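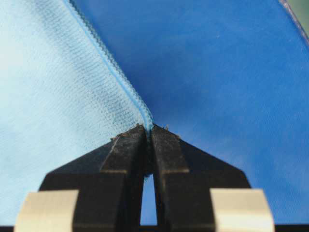
Getting a grip on the laundry

Four grippers, one pile of T-shirts and a workshop full of opinions

There's a moment in every gripper test when the fingers close on a hem and you catch yourself holding your breath. It's silly, really. We're talking about the edge of a pale blue knit. But cloth is the thing robots have always been bad at, and after most of April in a converted joinery shop in Ballarat, I've come to think the pinch is the most exciting part of the whole business.

The team at Floltgate wants to build a machine that sorts and folds for small commercial laundries, the kind that do linen for motels and uniforms for cafes. The arm was the easy bit. They settled on a Welon in the first week and haven't looked back. The gripper is another story, and when I turned up with my notebook they were trying four of them side by side.

The pieces get fed in one at a time, laid flat or dropped in a heap, and the arm has to find an edge, pinch it and lift. One attempt, no second go. They ran 300 attempts on each gripper, and yes, I sat through a lot more of them than I needed to.

The soft one

Everybody's favourite on paper was the soft gripper, a set of rubbery fingers that curl when you pump air into them. It looks gorgeous. It'll pick up a peach, a paper cup or a bread roll without leaving a mark, and I spent a happy half-hour feeding it things from my lunch. On a flat T-shirt, though, the tips are too fat. They skate across the cloth and gather up a big soft handful, which is fine if all you want is to move a shirt from one basket to another. Folding needs an edge, and it rarely found one.

The suction cup

Air goes straight through a knit. The Shirazi suction head has a clever porous pad and a strong pump, and it did well with starched napkins and pillowcases (very well, in fact!), but a stretchy jersey just sighed and fell off. It's also loud. We had to stop talking every time it ran.

The needle head

Now this one surprised me. Tiny needles slide out at opposite angles and hook into the surface of the fabric, and it grabs nearly anything you put in front of it. The trouble is what it grabs. If two layers are lying together you get both, and on the finer knits you could feel a slight roughness afterwards where it had been. Nobody on the team wanted to explain that to a motel owner.

The plain old pinch

Which brings us to the Nevisus, two black fingers that slope up to a narrow tip and shut. No air, no needles. The tips are slim enough to get at a single stitched edge, and that's the trick of it: a hem is thicker than the cloth around it, so there's something to close on. Out of its 300 attempts it came up with one clean layer 246 times, the best score of the lot by a good margin.

It does collect fluff. Lint clings to the tips and builds up into a little grey-brown fringe, and the crew wipes it down when they remember. They'd like a brush fixed to the bench so the arm can clean itself between shirts, and somebody has already sketched one on the back of a delivery docket.

The small camera at the wrist matters as much as the fingers. It rides along with the gripper and looks straight up the tips, so you get a close view of the seam at the pinch point. An overhead camera was tried as well. It's better for working out what's shirt and what's bench, but once the arm swings in, it mostly sees arm. The plan now is to use both, with the overhead view picking the target and the wrist view handling the last few centimetres.

Colour turned out to be a bigger headache than anyone expected. Light blue on a darker blue is manageable, especially when the hem catches the light. Navy on navy is misery. A lamp set low to one side helped a great deal, and it came from the hardware shop down the road.

What's next

The fingers are getting thinner tips and a softer closing force for the next round, which will include fitted sheets. I've asked to come back for the fitted sheets. I can't fold one myself, and I'd very much like to see how it's done.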